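About Us - Moltetti Wash & Fold

Hi, and thanks for clicking over to this page! Most people only want the price list or the pickup form (both are up in the menu), so if you came to read about us, pull up a chair.

I opened Moltetti Wash & Fold on Carnelard Street with two secondhand washers, one dryer that squealed, and a folding table I found at a church sale. I'd been doing laundry for neighbors out of my own basement before that, mostly for people with new babies or bad knees, and one February the pipes down there froze and I had to choose between quitting and finding a real place. I found a real place. It used to be a shoe repair shop and on humid days you can still smell the polish.

The name is my grandmother's maiden name. She ironed pillowcases, dish towels and, I'm pretty sure, socks. I don't iron socks, but I do think of her when I do a collar.

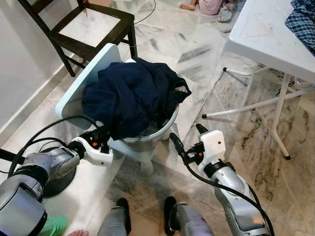
A small mint bin on the marble tile.

So what do we do all day? We pick up, sort, wash, dry, fold and bring it back. Every order gets its own load. I feel strongly about this one, having once gotten home from a laundromat with a stranger's swim trunks and without my good sweater. Your things never go in with anybody else's, even if you only send us a handful of T-shirts.

We have 41 regular households now, plus Zema, the lunch place on the corner, who send us their aprons and napkins. Tomato sauce is a whole education! I used to go straight at it with hot water, and that's exactly wrong - cold first, from the back of the cloth, then a little dish soap, and let it sit while you do something else. Shirts get buttoned at the top and the middle before folding so they hold their shape in the drawer. Plaids and checks I like to line up along the side seam, which takes longer and makes me happy. 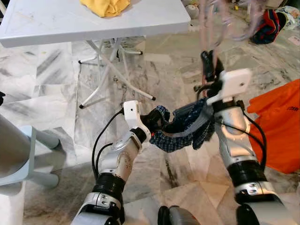 Anyway, if you have a way you like things folded, tell us. One customer wants her towels in thirds and then rolled, another wants his undershirts left flat in a stack with nothing done to them at all. It all goes on a card with your name and we follow the card. Allergies go on there too. Our everyday soap is unscented, and we skip dryer sheets unless you ask.

Darks get turned inside out and washed cold. If you have brand new jeans, please put them in a separate bag for the first couple of washes, or at least leave me a note. I've seen what they can do to a white sock.

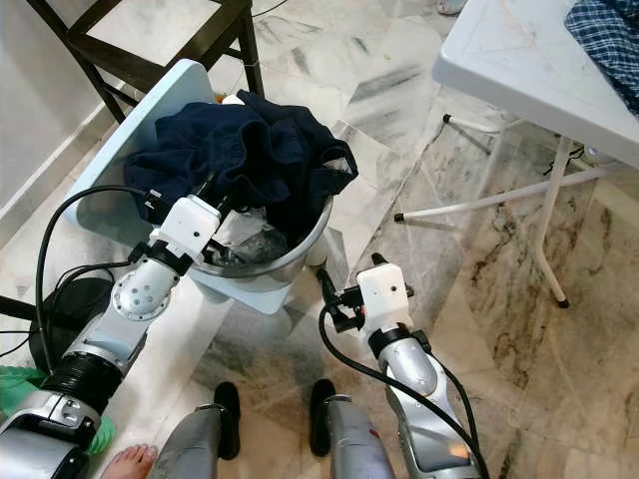
Navy blues in the steel bucket.

A few things we don't do: leather, wedding dresses, or anything with feathers. For those I send people over to Ó Dálaigh Cleaners across the bridge, who have been kind to me from the start and who know far more about silk than I ever will.

Regular orders come back in 3 days, and if you're in a pinch (school play, job interview, dog got into the closet) call and ask, and I'll tell you straight whether we can do it sooner. Pickup is free anywhere you could walk to from the shop in some 41 minutes - yes, I walked it, that's how the map on the pickup page got drawn.

Our new hours and prices started January 6, 2026, and they're taped to the front door as well as posted on this site. Come by and say hello. If the door sticks, push low, by the kick plate.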